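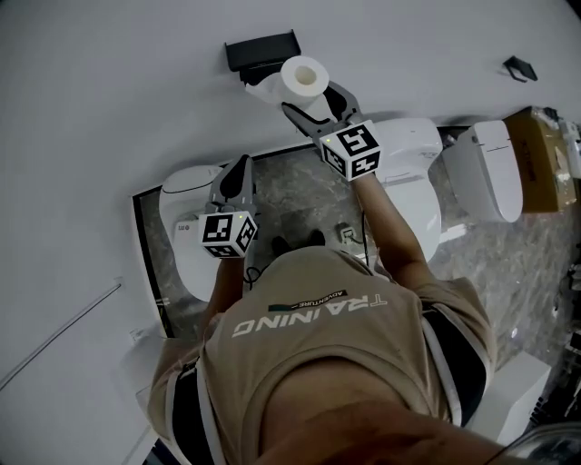
Slide 1: Toilet roll in the bathroom area.

Rinham Housing Forum, December 2018
Speaker notes: saving water in shared houses

Start when the doors are shut. Say thank you to Elsie Pilkington for the room. Fire exits are at the back.

I look after 16 shared houses. Five years ago I paid the water bills without reading them. Then one house in Mandis Road came in at nearly double the one next door, with the same number of tenants.

Pause here. Ask who has read their last bill all the way through.

Slide 2: Where the water went
It was the toilet. The flush valve was letting by all day and all night. You could only hear it with the fan off. The tenants had got used to the sound and hadn't thought to report it.

How to check: put a few drops of food colouring in the cistern, leave it for half an hour and don't flush. Colour in the pan means a leak. Pass the bottle round.

The repair was a new seal. Fedir Kravchuk did it before lunch and then went through the other houses. He found 3 more.

Slide 3: Showers
We tried flow limiters. Tenants on the top floors hated them and two took them out. I would only fit them now where the pressure is good. Don't spend long on this, it always starts an argument – move on to the meter readings.

Slide 4: Reading the meter
Read it last thing at night and first thing in the morning. If nobody has used any water the figures should match. We do this on the first of the month and write it on a sheet inside the cupboard door. Bennani Lettings use a shared spreadsheet, which also works if people fill it in.

Slide 5: What to tell tenants
Keep it short. We had a leaflet with 33 tips and I never met anyone who had read it. Now there is one card by the cistern with a phone number: ring if it keeps running.

Questions. If someone asks about rainwater tanks, send them to the Momeo stand. Handouts are on the table by the door.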